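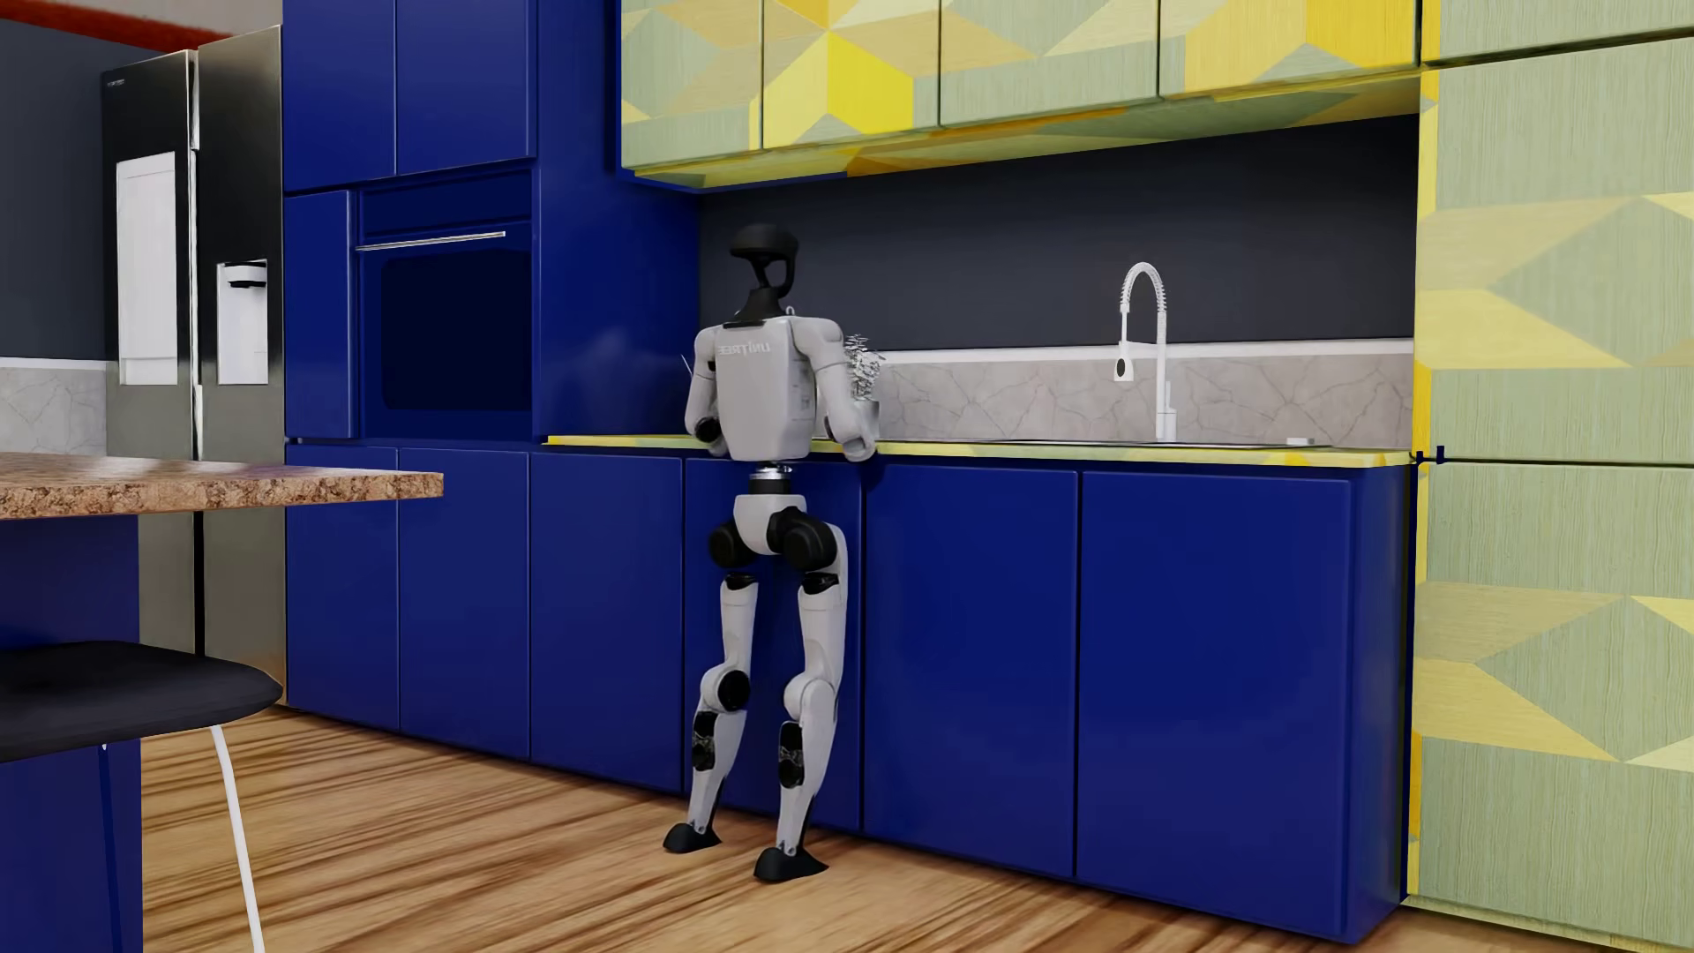

About Delwood Kitchen Surfaces

By Rok Trajkovski
August

Delwood refinishes and repairs kitchen cabinets and countertops for homes and small rental buildings in Gulcombe. Adelino Bettencourt started the company with 2 employees and a rented spray booth. The shop now has 11 employees and has completed over 2,000 kitchens.

Cabinet doors are removed, numbered, and finished at the shop on Vedar Street. Frames are sanded and coated on site. Standard color work uses a two-part waterborne coating, applied in one primer coat and two topcoats. Patterned doors are masked by hand and quoted separately — lead time depends on the number of colors.

Countertop work covers seam repair, edge replacement, and sink cutouts. We do not move gas or water lines.

A site visit costs $300, credited toward the final invoice. The office is closed Wednesday. Akolgo Property Services tenants should book through their building manager.

14 shares
3 comments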